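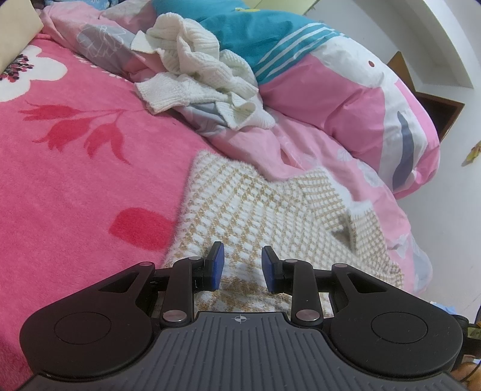

From: Rosalba Orlandini
To: the knit and mend list
Subject: Re: putting away fuzzy knits for the summer (long!)

Hi all,

I'm finally answering the question from Monday, with the original pasted in so the digest people can follow along:

> I have a big checked cardigan-jacket thing, very fluffy, and every
> fall I pull it out of the closet with pointy shoulders from the
> hanger and a crease down one sleeve that never goes away. Last
> year I tried one of those vacuum bags and it came out like a
> pancake. How are the rest of you storing yours? Do you fold, roll,
> hang? And do you wash first? I only have a top-loader and I'm
> scared of it.
>
> Also, has anybody used the Plotent bags? They're on sale.

OK so, fold! Always fold. I hung mine for years because folding seemed like a chore, and the weight of the thing just drags it down off the shoulders. I got my first good one at the Nugroho outlet (the one by the highway, closed now, I'm still sad) and it grew 2 inches in a single winter on the hanger. It fit when I bought it and by spring it was a bathrobe.

I do all my folding on the bed. I know some of you have lovely big cutting tables but I have a bed, and it never gets made properly in May anyway, with the winter blankets half off and waiting for their turn in the wash. Spread the jacket out and get the sleeves straight before you do anything else. The sleeve is where your crease comes from, I'd bet money on it. Don't tuck it under while it's still twisted, lay it out to the side, smooth it from the shoulder down to the cuff with your flat hand, and only then bring it in across the body.

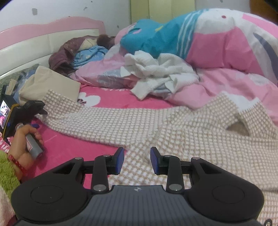
Sleeve out to the side, collar still standing up. Buttons get done after this.

The collar on these is a pain. Mine wants to stand up in points whatever I do, so I've stopped pressing it flat. I roll up an old white T-shirt and lay it inside the neck, then fold the body around that. It comes out in October looking like a collar. If yours has big heavy buttons, do them up and put a bit of tissue behind each one, or you'll get little round dents in the layer underneath (ask me how I know).

Washing: yes, before you store it, but keep it away from the top-loader!! Bathtub, cool water, a small squirt of the Stirell wool wash, push it around gently and let it sit. Then roll it in towels and stand on the towels. My kids used to fight over who got to stand on the towels. Dry it flat, and turn it over the next morning. The fuzzy bits look awful and stringy at that stage, don't panic, they fluff back up if you shake the whole thing out the window once it's dry.

I haven't tried the Plotent bags so I can't help there. I use a plain cotton zip bag from Flundberg, the underbed size. It holds two jackets or one jacket and a quilt if you kneel on it. Please don't vacuum anything with a long pile. My sister did her whole closet that way and hers never recovered.

One thing I'd like to hear from the rest of you: does anybody use a fabric comb on the checked kind before putting it away? I'm nervous about dragging the light color into the dark. I tried it on an inside seam and couldn't tell if it helped or if I was just shedding on the carpet.

Off to deal with the blankets,
Rosalba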